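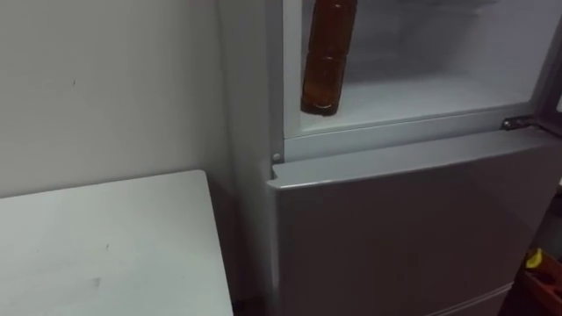 Buying & Budgeting > Arms and Hands

Search this forum Go Advanced search

tapwrench
So we have one arm and hand doing fridge and table jobs with drinks bottles, and I've been told I can spend money before September (yay!). Trouble is I've got two quotes and I can't make up my mind. Fadell wants $3178 for a second hand, same size as ours, gloves extra. Bromero will do a gripper for way less, and then I'd have enough left for spare fingers, a decent table and maybe a small fridge that we don't have to share with lunch. What would you buy first?

ollie_b
Spares. Always spares! We ran a single hand for a whole winter and lost 3 weeks to one thumb tendon. I would have paid double for a part sitting in a drawer.

tapwrench
Ok, but a second hand kind of is the spare, no? That's how I was going to sell it to my boss. And I do want fingers, because half of what we want to try is caps. A green screw cap on a slim tea-coloured bottle is a fiddly little thing to get a thumb on.
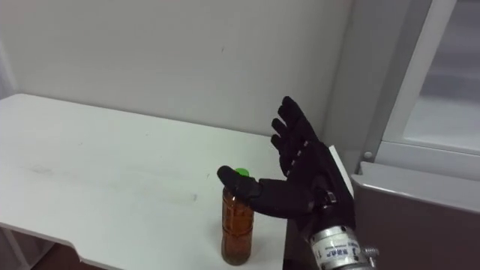 gravelpit
I'd push back on the fingers. We do caps all day with a plain two-jaw gripper and rubber pads from Mészáros, $148 a set, and they're fine. You're paying for four fingers that mostly wave around. Get the Bromero and put the rest into the fridge.

ollie_b
Disagree, sorry. Caps ok, but have you tried a fridge door with a two-jaw? Ours slid off the edge so many times I went back to opening it myself.

gravelpit
We screwed a handle on. Five bucks.

tapwrench
Ha, ok, I hadn't thought of a handle. What do you all set aside for gloves though? I put down $200 for the year and it already looks silly to me.

ollie_b
Low. We went over 200 by spring, and that was buying them by the box from Fukeck. Fingertips go first, then the seams. Also ask Fadell what shipping is for repairs, it wasn't on our quote and it hurt.

tapwrench
Just checked mine and it's not on there either, grr. Emailing them now. Leaning toward the gripper plus a box of gloves for the hand we've got, but I'll wait for the shipping number before I fill in the form.

Get our newsletter! New threads in your inbox once a month. Sign up | No thanks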